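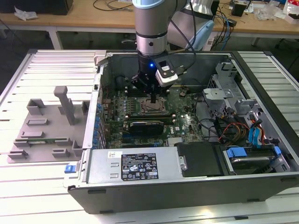 Side panel off, Dell board, CPU socket exposed.

I picked up two of these towers in October for 295, and the first one is going to run backups. Before putting anything new in, I wanted a clear look at the layout.

Laying the case flat makes the job easier. The graphics card sits below the CPU socket, and I plan to pull it, as a backup box can live with onboard video. The row of blue capacitors along the board edge gets a check under a bright lamp for bulged tops – any doubt and the board goes on the spares shelf.

The drives use blue plastic rails. Squeeze both tabs and slide. Harvey Sawatzky has a bag of six spare rails and is sending me two.

Cable routing is the weak point. The bundle under the drive cage is long and stiff, so it will be tied back toward the case wall before the panel goes on. Thermal paste and CPU next.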